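Notes for my talk: should you pay for the Sosside kitchen kit?
Golnar Ghorbani, 7 January 2024

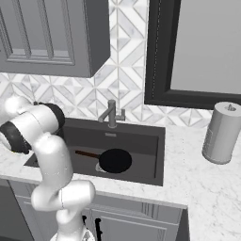 Reading time: 2 minutes (shorter if I don't wander off)

Hello everyone, thanks for coming! Slide stays up while I say who I am. I've had the Sosside kit on trial since October and I'm paying for it out of my own budget, so if I grumble, that's why.

Start with the pan. It's black, it's sitting in a dark grey sink, and the handle is reddish-brown and points towards the arm. I love this as a test job. Dark on dark is horrid for finding edges, but the handle gives you something to aim at. (Ask the room: who'd go for the rim instead? Wait for hands.)

Then the price. The basic licence is 780 a year and you get 17 kitchens with it, all rendered, all editable. The Utari add-on is another 84 and I'd skip it unless you need a second arm.

What I like: moving things about is dead easy. Drag the pan, press go, have a biscuit. I got through 824 runs on my old laptop, which I didn't expect!

What I don't like: the manual. Oh, the manual. The bit on sink depth sends you to a page that isn't there. Support were lovely about it, mind you, and wrote back the same afternoon.

Mention Skoryk here, briefly. Cheaper, fewer kitchens, nicer menus. Don't get drawn into the menus.

Would I buy it? Yes, for reaching and grasping practice. For anything with running water I'd wait for the next version and see.

Questions, then hand over to the Dustano lot. Remember to give the clicker back this time.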